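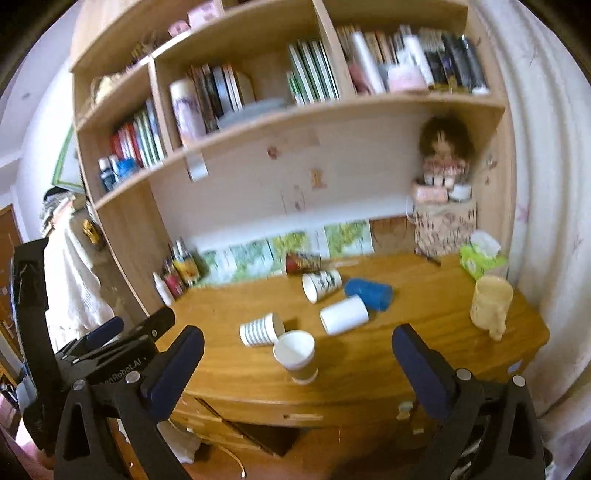 My grandmother kept a drawer for letters she meant to answer, and when she died the drawer was full. I think about that drawer every January, when the holiday cards are still sitting in their basket and I have once again promised myself that this will be the year I write back to people properly, on paper, with a stamp.

I am not alone in this, and I find that a great comfort. Hạnh Bạch has been running a letter exchange out of Govik for 3 winters now. She started it with her cousin and a shoebox, and this season's total came to 3,812 letters, which she knows because she writes every one of them down in a green ledger with a very sharp pencil. The idea could hardly be simpler. You send in your name and a few lines on what you like to talk about - soup, trains, your knees - and you're matched with a stranger who will write to you until spring.

"People worry they have nothing to say," Hạnh told me over the phone, while something bubbled on her stove. "I tell them to start with the window. What's out there this morning? By the time you've gotten through the neighbor's dog you're on page two."

I took her advice with my own match, a retired piano tuner up in Skoltov named Kai Wiegand, whose handwriting leans so far to the right that I tilt my head to read it. His first letter was all about the fog and a piano he had once tuned in a church basement, with the choir's coats piled on the lid. Mine was mostly about my failure to grow onions. He wrote back with 2 full pages on onions, and I have since learned that I was planting them much too deep.

There's a pace to all this that took some getting used to. I would drop a letter in the box on the corner and then, out of pure habit, start listening for a reply by suppertime! It took 9 days. By then I had forgotten half of what I'd asked him, and so his answers came as little surprises, like finding a mitten in the pocket of last year's coat.
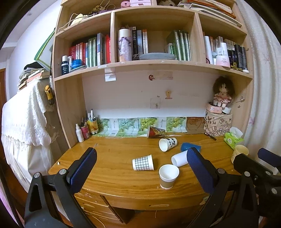 Anqi Tan found the waiting harder than I did, and said she had nearly given up before her second letter came, then read it standing in the hallway with her boots still on. She has kept writing to the same woman ever since, and they've moved on from the weather to their mothers.

If you'd like to try it, sign-up for the next round opens after the thaw. Hạnh asks for a plain envelope, your return address in block letters, and no glitter, please.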